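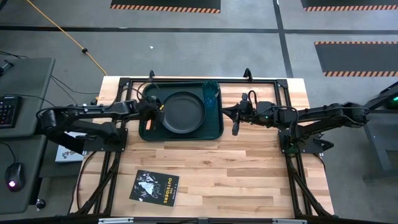
Eirlys Wynne wants to know why the grant report never mentions the bread. Fair enough, Eirlys, and it will this time, because the bread has taken over most of my winter.

So, hello again from the Nundcombe community lunch. You gave us the money in September to get a weekly hot meal going for anybody in town who wanted one, and this is my halfway report, written at the kitchen counter with flour on the keyboard. I'll try to stick to the headings you sent, but I'm not great with headings.

Money first. We've spent $3,216 of the grant so far. Most of it went on the secondhand oven from the Lindis school sale, plus having it wired in (the electrician came back twice and only billed us for one visit, bless him). The rest is groceries and the hall rental. There's still $1,000 set aside for the dishwasher and I haven't touched it, though I've been tempted every single Tuesd... well, every single lunch, standing there with my arms in the sink.

Meals. Our best lunch so far fed 56 people, and that was the leek and potato soup with Fenna Groen's rye rolls. We'd planned for a lot fewer and ended up stretching the soup with milk and every carrot in the building. Nobody went home hungry, but I did have toast for my own lunch. The quietest one was the fish pie, in the bad snow, when the Ellis road was closed and only the folks who could walk in made it. We froze what was left and it came back as fish cakes!

Now, bread. We were buying it, and it was eating up the grocery budget faster than I'd figured in the application. Fenna offered to teach a few of us to make our own, and we now bake the morning of each lunch, starting at six. The first batch was flat as a doormat. The second was better. By January we had a decent white loaf and a seeded one that Hywel Bevan keeps asking to buy (we don't sell it, Hywel). It has brought the grocery bill down, and a few people who'd never come to the lunch itself have started turning up early just to knead.

Things that haven't worked. The sign-up sheet at the library was a flop, people just don't want to put their name down for soup. We dropped it and now we guess, which makes shopping harder. The rides are also a problem. Catrin Pugh has been driving people in from the Wistusent end of the valley in her own car and she can't keep doing that all year on her own gas. I'd like to ask if we could move a bit of the hall money over to cover her mileage. The hall has come in cheaper than I budgeted, so it wouldn't mean asking for more.

For the second half I'd like to get the dishwasher in, start one evening meal a month for people who work days, and find a second driver. The receipts are in the envelope, in date order up to Christmas and then in no order at all, sorry. Call me if anything doesn't add up.

Rhiannon Trevor
28th February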